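Arbeitsplatz mit zwei Roboterarmen einrichten: unsere Regeln in Misberg

Diese Anleitung gilt für alle, die am Tisch mit zwei Armen arbeiten. Bitte lesen Sie sie vor der ersten Schicht.

Schritt 1: Tisch vorbereiten

Stellen Sie nur die Gegenstände auf den Tisch, die für die Aufgabe nötig sind. Bei der Gewürzaufgabe stehen die Gläser und Streuer zusammen zwischen den Armen, die Deckel sind geschlossen. Führen Sie die Kabel in einem weiten Bogen — ein gespanntes Kabel zieht am Greifer.

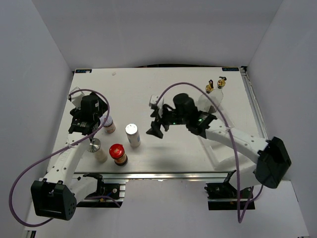 Schritt 2: Probelauf

Fahren Sie zuerst nur einen Arm, dann den anderen. Beim Probelauf bleibt die Geschwindigkeit auf 30 Prozent. Die Hände bleiben außerhalb der Wände, auch wenn ein Glas umfällt. Drücken Sie in diesem Fall zuerst Stopp.

Schritt 3: Protokoll

Tragen Sie jeden Stopp mit Uhrzeit ein. Nach 14 Tagen prüft Samer Hijazi die Liste. Fragen zum Ablauf beantwortet Raed Atallah.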